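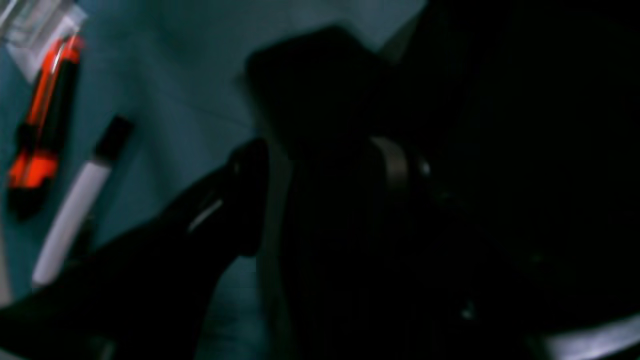 Gindex Recruit Outreach Suite: what you get for the money

We use cookies to remember your settings and count visits. Accept | Manage choices

Updated December 16, 2020

The Gindex Outreach Suite is a software package sold to armed forces, reserve units and cadet programs that want to find new people online. It places ads on social networks, collects the names of those who click, sends them follow-up messages and passes the list to a recruiting office. We carry it because customers ask for it. We have also had it running on our own bench account since January, and our view of it is cooler than the maker's.

What it claims

The maker says the suite "turns interest into enlistment." It can't do that. A recruiting sergeant, a doctor and a pile of paperwork do that, over a period of months, and the software is gone from the story long before anyone signs. What the suite does is gather contact forms. Some of those forms are filled in by people who want to serve. A good many are filled in by 14-year-olds, by people who thought they were entering a prize draw, and by people who already left the service and want to complain about their back pay.

The sales sheet quotes a trial at the Sustcombe reserve depot that brought in 2,000 leads. We asked how many of those leads came in for an interview and were told the figure was not being tracked. It should have been. A lead costs the buyer money whether or not there is a person behind it.

What's in the package

Ad builder. Makes short ads from templates. There are 34 templates and most of them look alike: a sunrise, a flag, a line about finding your purpose. You can load your own artwork, and you should.

Contact desk. Keeps every inquiry in one list with the date, the source and the last message sent. Plain, quick and easy to search. We would buy this part by itself if Gindex sold it by itself.

Auto-reply. Answers simple questions about age limits, pay and length of service. You have to type in the answers, and you have to keep them up to date. If the pay scale changes and your auto-reply doesn't, you are now making promises to young people that your service won't keep.

Fit score. Gives each person a score out of 100 and suggests calling anyone who gets 80 or more. Gindex won't say how the score is worked out. In our tests the same made-up applicant got a higher score for writing longer answers. We suggest turning it off, and there is a switch for that under Office Settings.

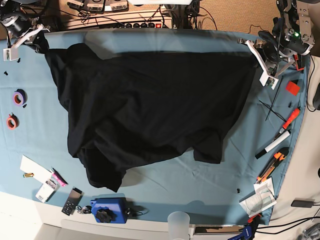
Reports. Weekly charts of clicks, forms and cost per form. No chart shows cost per person who joined, and you can't add one. You can export the raw numbers to a spreadsheet and do the sum there, which is what the Hurkcombe office does.

Privacy and security

Read the contract closely here. The standard terms let Gindex keep inquiry records for two years after you cancel. A list of people who would like to join an army, with phone numbers and home towns, is a list that other people would like to have. The maker says the records are encrypted. It doesn't say who holds the keys, and our written question on that point has not been answered. Larger buyers have been able to get the two years cut down. Ask before you sign.

Price and terms

The entry license covers one office and up to 1,000 inquiries a month. Past that you pay per inquiry, junk ones included. Ad spending is on top and goes straight to the networks. Setup takes around a week if your own IT people answer their mail. The contract runs for a year and renews by itself unless you write to stop it.

Should you buy it?

If your office still keeps inquiries on paper or in somebody's inbox, the contact desk alone may be worth the entry price. If you already have a working list, look at the Meng Contact Register, which costs less, has no ads and no scoring, and lets you delete a record for good. Neither one will fix a shortage caused by poor housing or low pay.

License documents are sent by e-mail. No returns once a key has been issued.

Share this page (34)

Comments (4)

oldquartermaster
We had this for a year. Loads of forms, phone rang off the hook, same number of recruits as the year before.

deskbound_77
The contact desk is good, I'll give them that. Do you know if the Meng one will import a Gindex export?

range_road
Same question as above. Also, the renewal caught us out, we missed the letter by four days and they wouldn't budge.

T. in supply
Fit score gave my cousin a 91. He was kidding around and typed out song lyrics.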